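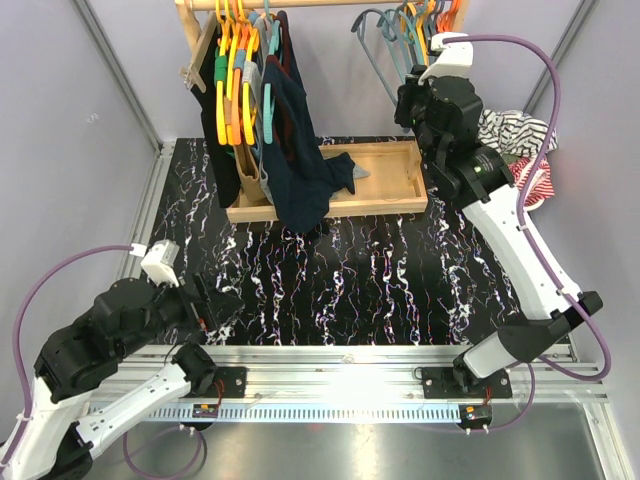
4. Open racks, closed closets, and what gets worn

4.1 Why storage at all

Most work on how long clothes last starts at the store or at the washing machine. Fabric weight, seam quality, wash temperature, tumble drying. All fair. Storage gets a line or two, usually under "other factors," and then the paper moves on. We think that is a gap. A shirt spends most of its life waiting, either on a hanger or in a pile, and where it waits has a lot to do with whether it ever gets picked.

Our households are renters in two places: Stondari, where the housing is mostly older walk-ups with one deep closet per apartment, and the Nisten district, where the newer units were built with no bedroom closets at all. Same landlord in both (Tonon), same lease terms, similar rents. Not a perfect comparison. The Nisten buildings draw younger tenants and we say more on that in 4.5.

The survey went out in May. 599 households sent back a usable form. Of these, 114 also kept the wear diary, and 30 of the diary households let us do a home visit. The visits were short. We asked to see where the everyday clothes were kept and left drawers closed unless the tenant opened them for us.

4.2 Kinds of storage

We sort storage into four kinds. Closed hanging (a closet or wardrobe with a door). Open hanging (a rod with nothing in front of it). Folded and closed, so drawers and lidded bins. Folded and open, meaning shelves, chairs, the end of the bed. Many homes use all four and we asked for the main one, by where the clothes worn in the past week had come from.

The chair needs its own word. On the first version of the form there was no box for it and people wrote it in the margin. On the second version there was a box and it was checked so often that we split it again, into "clean," "worn once" and "not sure." The last group is bigger than we would of guessed.

Open hanging covers a wide range too: metal rails on wheels, a pipe hung from the ceiling by chains, a tension rod in an alcove, a wooden rack with a tray at the bottom. We put them all in one group because the thing they share, that the clothes are in view from the room, is the thing we care about. A rack with a tray is a borderline case in one way. People put shoes in the tray, or bags, or folded sweaters, and then it's doing two jobs. We coded by the rod only. See Figure 3 for the general form.

Figure 3. Wooden clothes rack, with a teal plastic hanger.
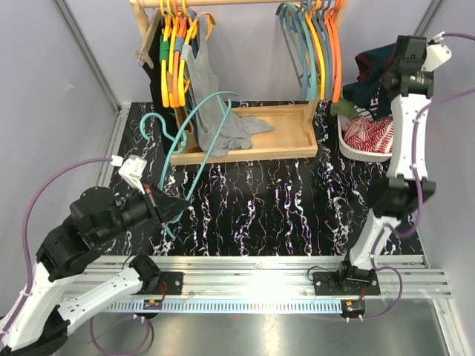 Coding by the rod keeps things simple but it does hide some of the folded storage in the Nisten homes, where the floor under the hanging clothes was often the only spot left. So folded and open is probaby under-counted there. We did not try to correct for it.

4.3 Wear and visibility

Main result first. In the diary group, tenants with open hanging wore a wider spread of their clothes over the diary period than tenants with closed hanging. The gap held in both locations and for both warm and cool weeks. It was strongest for tops. For coats there was no gap worth talking about, since nearly everyone in the sample keeps the current coat by the door whatever else they do.

We scored spread with the Carrilho index, which runs from 0 to 100 and goes up as wear gets more even across the items a person owns. A score of 100 would mean every item worn equally often. No household came close. The index has a known weak spot with very small wardrobes, where one favorite sweater can pull the score down hard, and we left out diaries that listed only a handful of items.

Visibility is the easy story here. You see the green shirt, you wear the green shirt. Some of the diary notes say just this. One tenant wrote "forgot I had it" next to a linen jacket that had moved from a closet to a rail the same week. But there is another reading, which is that people who pick open storage, or rent a place that forces it on them, own fewer things and like them more. The Nisten tenants did own less. When we compare only households with like-sized wardrobes the gap shrinks. Still there, smaller.

4.4 Crowding

Crowding cuts against all of the above. A packed rod is in view, yes, but what is in view is mostly sleeve edges and hanger tops. Tenants with very full rods told us they shop from the front end, or the end nearest the light. Middle gets left alone. Several had sorted by color to fight this and said it helped for a while. Others sorted by length, long things at one end, so that the space under the short things could be used. Long dresses and coats on a low rod drag on whatever is under them, and there were a lot of complaints about dusty hems.

Hanger type came up more than we planned for. Thick wooden hangers take up rod space, thin plastic ones don't but shoulders slip. Clip hangers get used for pants and skirts, and then the clips catch on the knit next door. We had no question on hangers in the survey at all, so what we have is notes from the home visits and nothing to test. Worth a proper question next time. Mixed sets were the norm anyway, picked up from stores and dry cleaners and former roommates, and few tenants had ever bought hangers on purpose.

Crowding in closets seems to work differently. A full closet has a back, and things go to the back and stay. Rods against a wall have no back, only a middle. Whether the middle of a rod is as bad as the back of a closet we can't say from this data. The diary did not ask where on the rod an item hung, which in hindsight was a miss.

4.5 Limits

Age first. Nisten tenants are younger, and younger tenants in our sample buy and get rid of clothes faster. We adjust for age band but the bands are wide.

Then season. One diary period, mostly spring, so nothing here speaks to winter storage or to the yearly swap of clothes in and out of boxes, a thing many Stondari tenants do and hardly any in Nisten.

Light fading. Open racks near windows are often blamed for it in home advice columns. Tenants brought it up, black cotton mostly. We took no color readings and make no claim either way.

Last, self-report. People tidy their answers the way they tidy a room before company. The visit notes and the forms matched well on main storage kind and badly on chairs. Section 5 uses the visit notes where there are any and the form where there aren't.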